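Kaltach is a home-built robot arm project from the Jumico shared workshop. Started in January, budget 2,000 dollars, final parts bill 3,562. Software first, hardware after.
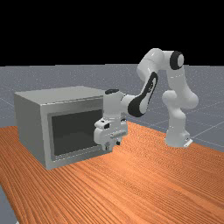 Kaltach's door-opening task was worked out in simulation before any parts were orderd. Arm and microwave share one wooden tabletop in the model, gripper beside the door, fingers pointing down. No handle modeled yet. Over 73 test runs logged. Later versions use the Bamero controller.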